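Evirberg repair center to stay open through February

6/12/25

The Evirberg repair center will keep its doors open through the end of February while the town looks for a new tenant for the building, the council decided at its meeting on Thursday.

The center, which takes in household appliances and office equipment that residents would otherwise throw out, was due to close when its lease ended this summer. The vote to extend the lease passed without debate.

Kianoush Tehrani, who has run the front desk for the past six years, said the extra months would give the center time to work through its backlog. There are 122 items on the shelves waiting for parts or for someone to look at them. Another 37 are fixed and have not been picked up.

"People forget they left something with us," Tehrani said. "We call twice, then we send a letter."
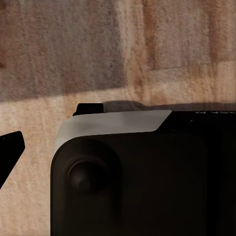

Drop-off hours will change starting next week. The center will accept items on weekday afternoons only, and the Saturday session will be used for pickups. Large appliances such as washers and dryers will no longer be taken in – there is no space left to store them.

The fee for a first inspection stays the same. Residents pay for parts if the repair goes ahead, and nothing further if it does not.

Council member Catrin Ruddock asked whether the center could move into the old Sharifi warehouse on the east side of town, which has been vacant for two years. Town engineer Bahman Dehghan said the roof would have to be replaced first and that he did not have a price for the work. He expects to bring one to the council in the fall.

A petition asking the town to find the center a permanent home has collected almost 200 signatures. Forough Ghorbani, who started it, told the council that she had brought in a sewing machine, two lamps and a radio over the past year and had all but one of the lamps returned in working order.

The building is owned by Ledeo, a property company that also rents out the two storefronts next door. Ashwin Rai, speaking for the company, said it had agreed to the extension at the current rent and would not ask for a new deposit.

Items left for more than 78 days after a pickup notice will be sent to recycling. Anyone who has lost a claim ticket can bring photo identification to the front desk.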